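The Mavthorpe Path, Four Ways

Hello again, path people! If you've been reading for a while you know I have a soft spot for the paved path out at Mavthorpe, and I've been promising a gallery of it for ages. I finally sat down with a bagel and picked four pictures. Four doesn't sound like much, I know, but I went back and forth on them for most of a morning — when every picture has gray pavement and green grass in it, you get picky about the small stuff.

All four are from the same outing, and I haven't put them in any kind of walking order. I went by what I wanted to talk about, so please don't try to use this page as a map (somebody tried that with my Deltport page and ended up behind a garden center).

By the water

I'm starting with the water because that's what I always tell people about first. I still don't know whether to call it a pond or a canal. My neighbors say pond, the old town map I have says nothing at all, and I've used both in the same sentence. What I like is how still it sits, with the trees from the far bank showing in it under a cloudy sky. The grass slopes down a little from the pavement, then there's the water, and up ahead some low reddish-brown shrubs right at the edge.
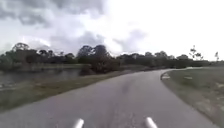 I used to do 500 steps out and 500 steps back when I was getting over my knee thing, which makes 1000, and then I'd go home feeling like I'd won a medal. These days I go a lot farther, but I still slow down by the water out of habit. I've eaten many a sandwich on that grass. Bring something to sit on if you try it, and bring more napkins than you think you need.

A couple of people have asked what shoes I wear. Plain old sneakers! It's pavement. I did buy a fancy pair from Vustitness last July and they gave me a blister the size of a quarter, so those live in the garage now.

The shaggy trees

Oh, I love these. They're tall, they're dark, and they have long strands hanging off the branches that look like moss to me (I'm no tree expert, so if you know better, write in). There's one pale, skinny trunk standing up in the middle of all that green and my eye goes straight to it every time. The grass in front is kept short, with a sandy patch in it, and on the other side the pavement has a nice crisp edge before it turns to sand and stones.

I tried to paint this stretch once. The trees came out like wet dogs. The painting is in the garage with the shoes.
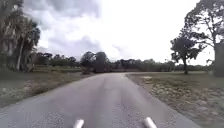
Where it bends

Every one of these pictures has the path heading off to the right at the far end, and I guess that's why I keep going back. You see the pavement get thinner and thinner, down to a pale little sliver, and then it slips around behind the greenery. I've been around that bend more times than I could tell you and I still want to know what's over there. (More path. It's more path.) 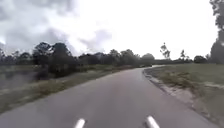
My other favorite thing on this stretch is the straw-colored grass right along the pavement. It makes a sort of border, a bit raised, and against the dark row of trees it looks like somebody planned it. I've had a quilt in mind in those exact colors for 2 years now: straw, muddy green, gray, and a very dark green for the binding. I've bought the fabric. That's as far as I've gotten.

If you like company on a walk, come later in the morning. I'm an early bird and I like having the birds to myself, but I hear it gets friendlier after ten.

The sandy side

Last one. I nearly left it out in favor of a second water picture, but the sand won me over. It runs in a pale strip between the pavement and the grass and gets wider as it comes toward you, and I always end up with some of it in my socks. The lawn-looking part way off to the right is greener than anything else out there.
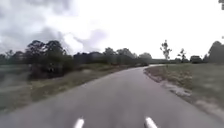 Gray road, pale sand, and that bend to the right again.

Next up is the Meng loop, which has hills, so give me a while on that one. If you have a favorite out of these four, leave me a note in the guestbook and tell me which — I'm thinking of printing one for the hallway and I can't decide between the water and the shaggy trees.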